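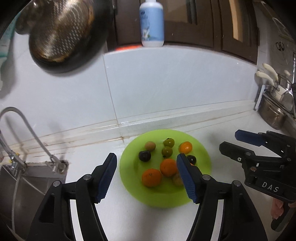
Submitting an animated short to festivals: does an online release rule it out?
Posted by Shu-fen Poon in Film and Animation, October

I finished a hand-drawn short over the summer with one other person. It's called Bokmont and it runs just under seven minutes. We put it on a public video page for two weeks so the people who helped with sound could see it, then set it to private. It had 252 views by then.

Now I'm filling in entry forms and a lot of them ask for "premiere status." Some want a national premiere, some say online films are fine, and a couple don't mention it at all. Do those two weeks count as a release? Should I say so on the form or leave it out? The film has no distributor and has never been shown in a theater. There is dialogue in Cantonese, and I have English subtitles as a separate file if that matters.

Chia-hao Ko
Just leave it out. It's private now and 252 views is nothing. They get so many films they won't look it up. I've never had anyone ask me.

Lai-ching Yen
I would not leave it out. I pre-screened animated shorts for a small festival for a few seasons and we did search titles once a film reached the shortlist. Old links turn up in forum posts and on people's résumé pages even after the video is gone. We dropped one film over it, and the rules were loose enough that it would have been allowed if the director had told us.

Read each set of rules for the exact words. "Premiere" by itself usually means a public screening in a theater or at another festival. If they care about the internet they tend to say "not available online" or "not previously published online." Those are two different things. With the first you are fine, as your film is private now. With the second you are probably not, so write and ask before you pay. Keep it short: title, running time, dates it was public, number of views, now private. I'd expect a reply within a week or two, and you should save it in case the programmer changes.

Also check:
– whether the completion date has a cutoff. It's often counted from the date of the first public showing, and your two weeks may start that clock.
– whether a student or first film section has easier rules. They often do.
– whether they want subtitles burned in. For pre-screening I would always send a copy with them burned in, whatever the form says. Separate files get lost.

One more thing on order. Send to the strict festivals first and hold the relaxed ones until you hear back. A small local screening can use up your national premiere, and you can't get it back.

Pui-shan Lam
Agree with Lai-ching. We had a similar problem with our short Vekon, which had been up on a school page for a month. Three festivals said fine, one said no, and one never answered, so we skipped it and kept the fee. Put the dates in the notes box on the form if there is one. If there isn't, the cover letter works.

Watch out for trailers too. Ours was nearly two minutes long and one place asked us to cut it down before they would list the film as unreleased.

Related threads
Sound mix for a short: stereo or 5.1 for festival copies?
Crediting voice actors who worked for free
Frame rate trouble when exporting drawings shot on twos
Do pitch sessions help if you only have a storyboard?
Music rights for a film with no budget

Contact us | Community rules | © Hilach Community Help | Back to top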